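How to Teach a Robot Arm a Kitchen Task by Remote Control

So you have an arm on a table, a gripper on the end of it, and a way of driving it by hand. Lovely! This is the fun bit. In this guide we go through recording a set of demonstrations from a clean start, using toy food and ordinary kitchen things, and ending with a folder of recordings you would be happy to train on.

You don't need to be a programmer to do it well. The best driver in our group is Covadonga Miranda, who came to us from stage lighting, and her recordings are a joy to watch because she never rushes.

What you need

An arm that is already set up and calibrated. Some means of steering it: a leader arm, a handheld controller or a 3D mouse will all do. One camera looking down at the table, and one at the wrist if you can manage it. A few light objects with different shapes. A colander, a mug and a plate will teach you more about gripping than a whole box of wooden blocks! And a notebook, a real paper one, kept next to the stop button.

Step 1. Write the task down as one sentence

Before you touch the controls, write the task the way you would say it to a person. "Pick up the colander and put it by the plate." Then decide where it starts and where it ends, and write that down too. Does the arm go back home at the end? Is the job finished when the colander touches the table, or when the fingers have let go? We count it as finished when the fingers are open and the arm has lifted clear.

If two people are going to drive, both of them need to read the same sentence. Karlijn Mertens and I once spent a whole afternoon recording what we thought was one task and came away with two, and they couldn't be mixed.

Step 2. Set out the table

Put the object you care about well within reach, with space for the fingers on both sides. Then add the other things. A bare table is tempting, but a robot that has only ever seen a bare table can get badly muddled the day somebody leaves a mug out. Toy fruit is great for this. It's light, it's bright and it doesn't go off.

Have a look at the shadows as well. A lamp behind the driver throws the driver's shadow right across the work every time they lean in, and you will see it in every single recording.

Step 3. Check what each camera can see

Open all the camera views side by side and move the arm slowly through the whole job. You're looking for two things.

From the overhead camera, is the object still visible when the arm is over it? If the arm hides everything at the moment of gripping, shift the camera a little and try again.

From the wrist camera, can you see a fingertip and the part you mean to grip? Up close the picture is often soft, and shiny metal or plastic can throw a bright streak back at you. A bit of glare is fine. If it covers the very edge you are trying to grab, turn the lamp.

Once the cameras are right, tighten everything and put a scrap of tape on the stand so you can tell if it has been knocked.

Step 4. Practise without recording

Give yourself nine dry runs. I know, it sounds like a lot! But your hands need them. In the first few you will overshoot, stop, wobble and go back, and if you record those the robot will happily learn to wobble too.

Concentrate on the approach. Come in from the same height, slow down before the fingers reach the rim, and line up both fingers before you close. With a colander, choose between the handle and the rim and stick with it for the whole batch. The rim gives the fingers a curved edge, so turn the wrist until the gap between them sits square across it.

Step 5. Record your first batch

Start recording with the arm at home and still. Wait a breath. Then drive the task at one steady pace from start to finish, let go, lift clear and stop recording.

A first batch of 22 is a good size. It's enough to show up problems and few enough that you won't cry if you have to bin it. Stop after each one and write a word in the notebook: good, slow, slipped, bumped. Sivaprasad Kurian uses little drawings, and they work just as well.

If you make a small mistake and recover smoothly, keep it. Those recordings are really useful, as they show the robot how to get out of trouble. If you make a mess and sit there thinking for a while, stop and throw it away.

Step 6. Change one thing at a time

Now move things about. Slide the colander a hand's width to the left. Turn it. Swap the places of the bowl and the plate. Record a few runs in each layout before going on to the next.

Try not to change everything at once. If the trained robot fails later on, you want to be able to look back and say "ah, we never showed it the colander lying that way round", and go and fix it in an hour.

Put the object back by hand between runs, and be a bit careless about it. A perfectly repeated starting spot teaches the robot that the spot matters.

Step 7. Watch the recordings back

Please don't skip this one. Watch at double speed with a cup of tea and look out for:

Frozen or missing camera views
Long pauses where the driver was thinking
A hand reaching in before the recording had stopped
Fingers closing before they were round the object
A lens that has been nudged partway through

Bin the bad ones straight away while you still remember them. On our Wusgate project we ended up with 3,649 recordings, and I promise you that the ones we were too lazy to check in June were the ones that caused all the bother afterwards.

Step 8. Train, test and go back for more

Train on what you have, even if it feels too small. Then set the table out, press go and keep your hand by the stop. The first time the arm sets off on its own is a wonderful moment! It will probably do something odd. Write down where it went wrong, set the table up in exactly that way, and record seven more runs from there. Aimed recordings like these help far more than another big pile of the same.

A few questions we get

How long can one person drive for? Swap every half hour. Tired driving looks jerky, and you notice it in the recordings before you notice it in yourself.

Can left-handed and right-handed drivers share a task? Yes, and it adds a bit of healthy variety. Just agree on the grip first.

My gripper keeps slipping off the rim. Go a little deeper before you close, and check the finger pads for dust. Hanneke Cuypers wipes ours every morning with a damp cloth.

Do I need the wrist camera? You can manage without it for big, easy objects. For anything with a thin edge I wouldn't like to give it up.

The task at the table, from the wrist and from overhead 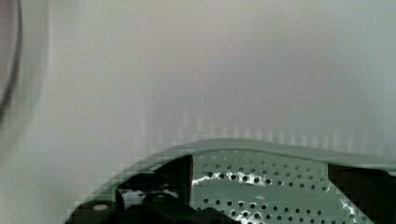
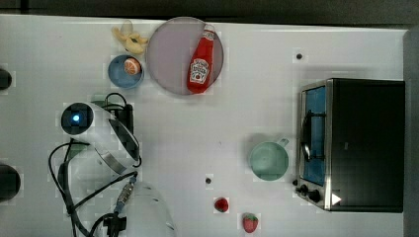
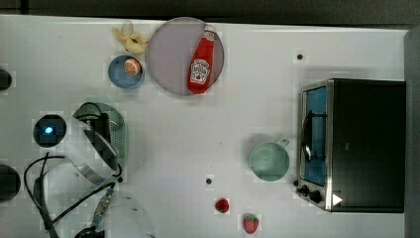
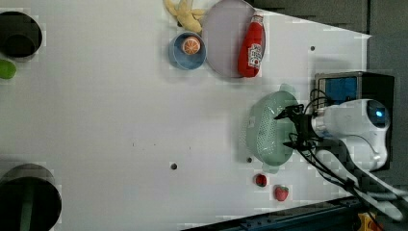
Last picture: the gripper on the rim of the colander, with the plate, bowl and toy banana along the top of the table.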